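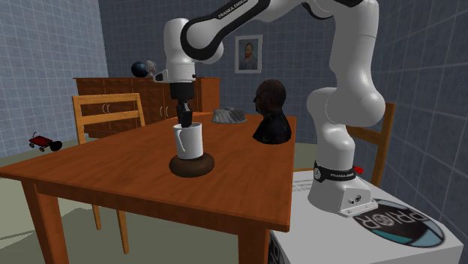 Will I still have a job here once the arms can do the lifting and carrying? The question came from the back of the canteen, at the first staff meeting we ever held about automation, and we have been answering it ever since. The answer was yes, and it is still yes, but it took us a good while to learn how to say it properly, so please bear with us while we tell you a little about who we are.

About Ivum

Ivum packs and ships tableware and kitchen goods for shops that would like to sell mugs and cake pans without owning a warehouse. We started in half a building in Stallby with 50 shelves and one very tired label printer, and today we look after 1089 different products and a team of 207 people, many of whom have been with us since the label printer days.

Cups, as anyone on our morning shift will tell you, are a nuisance. They have handles that point every which way, they sit on things they shouldn't, and a person who lifts them all day long goes home with sore wrists. That was where we began with robots – with the sore wrists – and it is still the first thing we look at when somebody suggests a new station.

How we try things out

Every new task is worked through in simulation before it comes anywhere near the packing floor. The arm goes after a mug on a dining table, with furniture and other odds and ends in the room, and it can get things wrong there as often as it likes without us sweeping up china. We call this stage Kazmi, after the old storeroom where our first planning desk stood, and packers sit in on it from the beginning. They are the ones who know that you don't take hold of a thin rim the way you take hold of a thick one, and they are not shy about saying so.

When a task is ready it moves on to Fedent, our trial line, where it runs next to the regular benches for as long as the shift wants it to. Two tasks have been sent back from Fedent so far. One of them we were quite fond of, but the people working beside it found it slow and in the way, and that settled it.

What has changed for us

Work looks different here than it used to. There is less lifting and more checking, and a fair amount of what we can only call minding – keeping an eye on a station, clearing a jam, deciding whether a chip in the glaze matters. Some of us took to it right away and some of us missed the old rhythm, and a few still do. Training happens in paid hours, roughly 400 of them last year across the team, and anyone may ask to go back to a hand bench.

If you would like to see the floor for yourself, we open the doors to visitors every September, and there is always coffee (in our own mugs, of course!).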